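4. 端線の保管と絡まりの発生

4.1 調査した作業場と対象物

本節では、配線作業の後に残る短い被覆電線(以下、端線とよぶ)が、保管されている間にどのように絡まるかを述べる。調査はAmcombeとNolardの2か所の作業場で行った。いずれも小規模な電気配線の組立てを行う場所で、端線は作業台のまわりに一時的に集められ、ある程度たまったところで再利用するものと廃棄するものに分けられる。この手順は両作業場で共通しているが、分別の頻度は異なり、Nolardでは作業の区切りごとに、Amcombeでは容器がほぼ一杯になってから行われていた。

対象としたのは、可とう性のある被覆電線の端線である。単線や同軸ケーブル、コネクタが両端についたものは、絡まり方が大きく異なるため集計から外した。片端にのみ圧着端子が残っているものは、端子を切り落とさずそのまま対象に含めた。回収した端線は合計3740本で、そのうち743本は少なくとも片端の被覆がむかれ、銅の素線が露出していた。以下では前者を全端線、後者をむき端線とよぶ。

4.2 絡まりの形態

端線の絡まりは、巻き癖が残ったまま重なった「輪重なり」と、端が別の電線の輪をくぐった「くぐり」とに分けて記録した。輪重なりは手で軽く振るだけでほどけることが多い。くぐりは端を一本ずつ引き抜かなければほどけず、引く方向を誤るとかえって締まる。実際の束では両者が混在しており、外側が輪重なり、内側がくぐりという構成がもっとも多く観察された。外側を取り除いた時点で束が小さく締まるため、作業者は残りが少ないと判断しやすいが、ほどくのに要する時間の大半はこの内側に費やされていた。

むき端線はくぐりの中で特に扱いにくい。露出した素線は先がばらけ、隣の電線の被覆に引っかかる。また、素線は被覆部よりも曲がった形が残りやすく、鉤状になった先端がほかの輪を拾うことがあった。Bukhariは予備観察の段階でこの点に気づき、被覆をむいた端を折り返してテープで留めたものと、そのままのものとを分けて記録することを提案した。本調査ではこの区分を採用している。

色の違いは、絡まりの程度そのものには影響しない。ただし、ほどく作業には関係する。色の異なる電線が混ざった束では一本の経路を目で追いやすく、同色の束では途中で別の電線と取り違えやすい。とくに黒のみの束では、端を引いても動く箇所が見分けにくいという意見が両作業場で聞かれた。緑や橙が混ざる束では、作業者はまず数の少ない色から抜き取る傾向があった。

容器についても記録した。底の浅いトレイでは端線が横に広がり、輪重なりが主となる。深いかごでは上に積まれた端線の重みで下のものが押さえられ、くぐりがほどけにくい。壁面に穴のあるかごは中身の量を外から確かめやすく、細かな切りくずも落ちやすいが、穴の大きさによっては素線の先が入り込む。かごを傾けて中身を空ける際に数本が壁面に残る例は、この種の容器でのみ見られた。図3に、端線の束(a)とかご(b)を示す。

図3 (a)緑、黒、橙の被覆電線が絡まった束。端の一つに銅の素線が露出している。(b)壁面に小さな穴が格子状に並ぶ水色のプラスチック製かご。
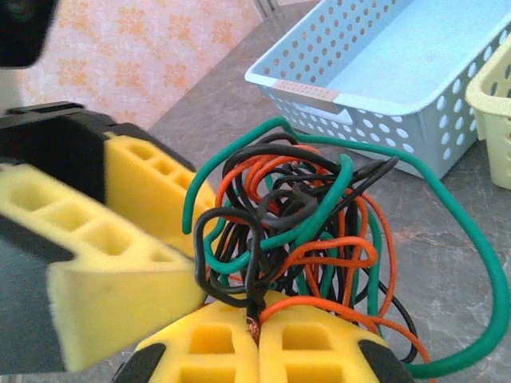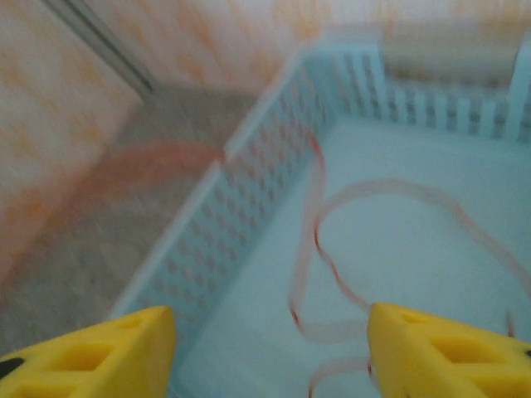

4.3 分別の手順と記録方法

束の分別は、かごから出した状態で行った。かごの中でほどこうとすると、抜いた端線が再び束の上に落ち、新たな輪重なりを作る。手順は次のとおりである。まず束を平らな台に置き、上から軽く広げる。次に、外に出ている端のうち抵抗なく動くものを選んで抜き取る。動く端がなくなった時点で束を裏返し、同じ操作を繰り返す。両面とも動く端がなくなったものを残束とし、質量を量ってから一本ずつほどいた。残束をほどく際に工具は用いず、切断もしていない。

一回の分別で扱う量は2000グラムを上限とした。これを超えると台の上で束を裏返すことが難しく、作業者によって広げ方に差が出たためである。上限に満たない場合でも、別の日に回収した端線を足すことはしなかった。質量の測定にはCondimonの卓上はかりを用い、端線に付着したテープや結束バンドは測定の前に外した。

記録は二名で行い、一名が分別、もう一名が記入を担当した。Janjuaが作成した記録票には、束の番号、容器の種類、含まれる色、残束の質量、むき端線の有無を記入する欄がある。くぐりか輪重なりかの判断が分かれた束は「不明」とし、後の集計では別に扱った。Nolardでの最初の記録には色の欄がなかったため、色に関する検討は4月以降の記録のみを用いている。

4.4 保管方法による違い

むき端線を折り返して留めた場合、残束は小さくなる傾向がみられた。折り返し部が太くなるためくぐりの輪に入りにくく、入った場合でも引き抜く際に素線が広がらない。一方、テープの糊がはみ出した端は隣の被覆に貼りつき、軽く振ってもほどけない束を作った。糊のはみ出しは細い電線で目立ち、テープの幅を変えても完全には避けられなかった。

端線を輪に巻いてから入れる方法も試した。巻いた直後はまとまりがよいが、留め具を使わない場合、かごに別の端線が加わるにつれて輪が開き、ほかの電線を受け入れる隙間となった。Amcombeの作業者からは、巻くよりもまっすぐに伸ばし、向きをそろえて立てておくほうがよいとの意見があった。この方法では長い端線がかごの縁から垂れるため、長さの近いものを同じ容器に集める必要がある。Abbasi式の仕切り箱を用いた場合の結果は、容器の寸法が大きく異なるため、次節で別に述べる。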